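Care of Wooden Boards and Utensils: Frequently Asked Questions

Last updated: 15/08/2023

Print this page | E-mail this page

Which oil should I use?
Use food-grade mineral oil. It does not dry and does not turn rancid. Olive, sunflower and corn oils oxidize inside the wood and leave a sour smell. Halier board oil is mineral oil with a small amount of beeswax and is applied the same way.

How often should a board be oiled?
Oil a new board once a week for the first month, then monthly. Boards kept near a stove or heating vent need more. If water soaks in and darkens the surface, the board is due.
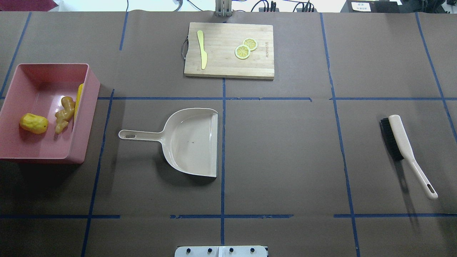
Oil both faces and all edges. End grain takes up the most and usually needs a second coat. Leave the oil on overnight and wipe off the excess in the morning.

Can wooden items go in the dishwasher?
No. The heat and the long wash cycle open the grain and weaken glue joints. Wash by hand in warm soapy water, rinse, and dry upright with air on both sides.

Does this apply to spoons and spatulas?
Yes, with one difference. Utensils spend more time in hot liquid, so the fibers lift sooner. When the surface feels rough, sand lightly along the grain with fine paper, wipe clean, and oil.
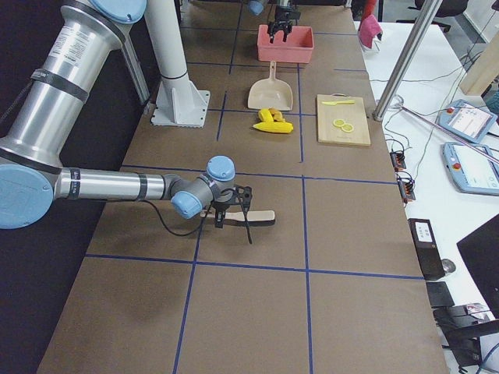 Wooden spatula with a flat blade.

How do I remove onion or garlic odor?
Scrub with coarse salt and half a lemon, leave for 10 minutes, then rinse. Do not use bleach on an oiled surface.

My board has warped. Can it be saved?
Often. Lay it hollow side down on a damp towel for two days, checking each morning. Once it is flat, dry it on edge and oil it. A crack that runs through the full thickness cannot be repaired at home.

Are Cornari boards supplied oiled?
The Toledo line is oiled before packing. The Skeltar line is sold bare and needs three coats before first use.

Questions about these instructions can be sent to Solange Frota, product care.

Related items
Choosing between edge grain and end grain
Sharpening schedule for kitchen knives
Storing cast iron in humid rooms
Toledo line: sizes and weights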